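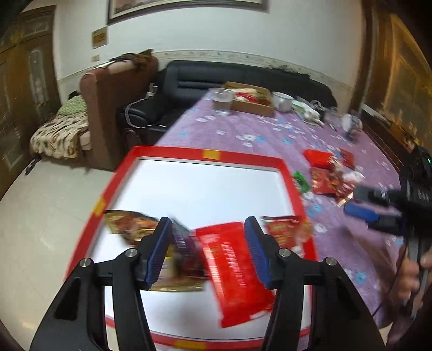

食卓での菓子の仕分け。開いた二本の指が、赤い菓子の袋をまたいでいる。

手持ちグリッパーキット「Skusetti」 作業ギャラリー

Canbergの手持ちグリッパーキット「Skusetti」を、家庭の中の作業で使ったときの記録です。2019年1月に貸し出しを受け、担当者が順番に使いました。このページには作業の一場面と、使ってみて分かったことを項目ごとに短くまとめています。

Skusettiは、人が手に持って物をつかみ、その動作を手元のカメラで記録するための道具です。腕型ロボットを現場に運び込まずに、ロボットの学習に使う動作データを集めることを目的としています。取っ手を握ると指が閉じ、ゆるめると開きます。記録したデータは付属ソフト「Ginting」で確認し、不要な部分を切り落としてから書き出します。

試用したのは、操作担当のKeerthana RaoとDinesh Ramasamy、データの確認を担当したSilvan Nägeli、記事のとりまとめを担当したRekha Bhatです。機材は通常の貸し出し品で、借用料は編集部が支払いました。Canbergには公開前に仕様の誤りがないかだけを見てもらい、評価の部分は渡していません。

作業の場面について

菓子の仕分け
トレイは白で縁が赤く、縁にはオレンジ色の小さなラベルが付いています。テーブルには紫の花柄のクロスが掛かっています。トレイの中にも外にも包装された菓子があり、赤い袋が多いため、記録を見返すときに品物の区別がつきにくい題材です。

指のあいだの見え方
手元のカメラからは、指の内側と対象物が同時に見えます。指先が対象物をまたぐところまで近づくと、対象物のほうはピントが甘くなります。上の場面でも赤い袋はぼけています。印字を読み取る用途には向きません。位置と向きが分かればよい作業なら、支障はありませんでした。

パッド
指には青いパッドが付いています。菓子の袋のような薄くて滑りやすい包装は、袋の平らな面を真上からつまむよりも、端の圧着部分を狙うほうが安定しました。パッドは消耗品の扱いで、別売りの交換品があります。

もう一台のグリッパー
右端に見えるのが、もう一台のグリッパーです。取っ手は青、本体は黒で、黒いケーブルが垂れています。両手で作業する場合は左右を同時に記録し、Gintingの側で時刻を合わせます。

背景に入るもの
手元のカメラは画角が広く、作業台の奥まで入ります。水の入ったグラスや段ボール箱、後ろのソファ、壁の額まで記録に残ります。個人の家で使うときは、始める前に部屋の中を一度見回し、写したくないものを移しておく必要があります。

使用感

持ちやすさ
取っ手は太めで、手の小さい人は人差し指が遠く感じます。Raoは短い作業では気にならないと言い、Ramasamyは長く続けると親指の付け根が疲れると言っています。編集部では、続けて使う時間を短く区切り、操作する人を交代する形に落ち着きました。

重さの釣り合いは前寄りです。真下に向けて使う分には楽で、横に向けて棚の奥へ差し込む動作では手首に負担がかかります。低い台の上での作業が中心であれば問題は小さく、冷蔵庫や食器棚の作業が多い場合は、契約の前に実機を持ってみることを勧めます。

開閉の感触
握り始めに少し遊びがあります。ゆっくり閉じたいときはこの遊びが助けになりますが、素早くつまみたいときは指が遅れてついてくる感じがします。数日使うと慣れます。遊びの量は調整ねじで変えられるものの、説明書の該当ページが後ろのほうにあり、見つけるまでに時間がかかりました。

つかめたもの
・袋入りの菓子。袋の端をつまむと安定する
・小さな個包装の菓子。指の先端だけを使う
・布巾、たたんだ紙ナプキン
・空のペットボトル
・ふたの付いた軽い保存容器

つかみにくかったもの
・水の入ったグラス。つかめるが、持ち上げたときに傾きやすい
・平らに置いた薄い紙
・浅い皿の縁
・中身の偏る大袋

グラスは、パッドを新しいものに替えると多少改善しました。それでも水を入れた状態での持ち運びは、家の中の試用では途中でやめています。割れ物を扱う予定がある場合は、樹脂製のもので練習してから移るのがよいと思います。

ケーブル
ケーブルは本体の下側に垂れます。机の角や椅子の肘掛けに引っかかることがあり、Raoは面ファスナーのバンドで前腕に留めていました。バンドはキットに入っていません。両手で使うときはケーブル同士が絡みやすいので、左右で別の側に逃がしておくと扱いやすくなります。

記録とデータの確認

記録の開始と終了は足元のスイッチで行います。最初は踏み忘れがあり、作業が終わってから記録されていなかったことに気づいた回もありました。開始音の設定は初期状態で切られています。入れておくと踏み忘れは減ります。

今回の試用で残した記録は137本です。このうち、手元が大きくぶれたもの、開始の合図より前に動き出したものはNägeliが確認して外しました。外す作業はGintingの一覧画面で行い、早送りで見ながらキーひとつで印を付けられます。この操作はよくできていて、慣れれば記録するのにかかった時間よりずっと短く終わります。

気になったのは、左右の記録の時刻合わせです。自動で合わせる機能はありますが、左右どちらかの手がほとんど動かない作業では合わせ損ねることがありました。作業の最初に両方のグリッパーの指を一度開閉しておくと、合わせやすくなります。Nägeliはこれを毎回の手順に入れました。

部屋の明るさにも左右されます。日中の窓際で窓が画面に入ると、手元が暗く沈みます。カーテンを閉めて照明をつけたほうが安定しました。露出は固定にできるので、部屋ごとに決めて、その部屋の記録が終わるまで変えないほうが後の処理が楽です。

書き出しの形式は一般的な動画と、指の開き幅を記した表形式のファイルです。開き幅の値は、校正をしてから使うことが前提になっています。校正は指を全開、全閉の順に動かすだけで、電源を入れるたびに求められます。省略もできますが、省略した日のデータは値がずれていて使えませんでした。

作業の手順(編集部で使ったもの)

1. 部屋を見回し、写したくないものを移す
2. 照明とカーテンを決め、露出を固定する
3. 左右の校正をする
4. トレイと品物を置く。置き方は毎回変える
5. 足元のスイッチを踏み、開始音を聞く
6. 両方の指を一度開閉する
7. 作業をする
8. 両手を止めてからスイッチを踏む

4の「置き方は毎回変える」はCanbergの説明書にも書かれています。同じ並びで繰り返すと、学習に使ったときにその並びでしか動けなくなるとのことです。菓子の仕分けでは、品物をトレイの中だけに置く回と、クロスの上にも散らす回を混ぜました。

隠し処理機能「Prison」について

Gintingには、記録の中の指定した範囲を塗りつぶす「Prison」という追加機能があります。名前は物々しいものの、内容は単純で、壁の写真や書類など残したくない部分を囲むと、以後の場面でもその部分を追いかけて塗りつぶします。

手元のカメラは作業中に大きく動くため、追いかけきれずに外れることがあります。壁に掛かった額のように動かないものは比較的よく追い、テーブルの上の小さなものは手の陰に入ったあとで見失いやすい印象です。処理のあとに人が一度通して見る前提で使うべき機能です。編集部では、室内の様子が写った記録はすべてBhatが目視で確認しました。

処理には時間がかかります。夜のうちに動かしておき、翌朝に確認する使い方が現実的です。途中で止めると最初からやり直しになる点は、改善してほしいところです。

キットの内容

・グリッパー本体 2台
・手元カメラ(本体に取り付け済み)
・記録装置とケーブル一式
・足元スイッチ
・収納ケース
・説明書(英語、日本語)
・Gintingの利用権(貸し出し期間中)

記録装置は1回の充電で約100分動きます。編集部の使い方では午前中の作業で使い切ることが多く、昼に充電して午後に再開していました。充電しながらの記録はできません。予備の電池は別売りです。

動作させるパソコンには、空き容量として600GB以上が推奨されています。両手の記録は容量が大きく、こまめに外部の保存先へ移さないとすぐに埋まります。容量が足りなくなると記録が止まりますが、警告の表示は小さく、操作している人からは見えません。画面を見る係を別に置けるなら、そのほうが確実です。

貸し出しの流れ

申し込みはCanbergの窓口で受け付けています。使う場所と作業の種類を書いて送ると、担当者から確認の連絡が来ます。編集部の場合、担当はChak-lun Weiさんでした。質問への返信は早く、説明書の分かりにくい箇所についても図を描いて送ってくれました。

届いた箱は大きめですが、一人で持てる重さです。中の緩衝材は形が決まっているので、返却のときに戻し方が分からなくならないよう、開けた状態を撮っておくことを勧めます。返却の前にはパッドの汚れを拭き取ります。アルコールを含む布は使えません。編集部では水で湿らせた布で拭き、乾かしてから箱に戻しました。

期間の延長は、返却日の前であれば連絡だけで済みます。パッドの通常の摩耗は料金に含まれ、本体を落として壊した場合は修理費がかかります。一度、机の高さから床に落としかけたことがあり、それ以来、置き場所として滑り止めのシートを敷いています。

Weiさんによると、4月に取っ手の小さい型が加わる予定とのことです。編集部ではまだ触っていません。

担当者のひとこと

Keerthana Rao
机の上の軽いものを扱うなら十分に使えます。小さな個包装をつまむときは、指の先だけで取ろうと意識すると失敗が減りました。ケーブルを留めるバンドは最初から入れておいてほしいです。

Dinesh Ramasamy
握り始めの遊びに慣れるまで、つまみ損ねが続きました。慣れてからは気になりません。グラスはもう少し練習が必要です。

Silvan Nägeli
確認の画面が使いやすく、外す記録を選ぶ作業が苦になりませんでした。時刻合わせは手順を守れば安定します。校正は省略しないこと。

Rekha Bhat
個人の家で記録を取る場合、機材の準備より部屋の準備に手間がかかります。家の人への説明と確認の時間を、最初から予定に入れておいてください。

向いている用途
家庭や小さな事務所で、机の上の軽い品物をつかむ、移す、分けるといった動作の記録。腕型ロボットを置く場所がない現場での下調べ。

向いていない用途
重いもの、液体の入った割れやすい容器、印字の読み取りが必要な検品。長時間を一人で続ける作業。

貸し出し条件の詳細と空き状況は、Canbergの窓口にお問い合わせください。このページの記述についてのご指摘は、編集部のRekha Bhat宛てにお願いします。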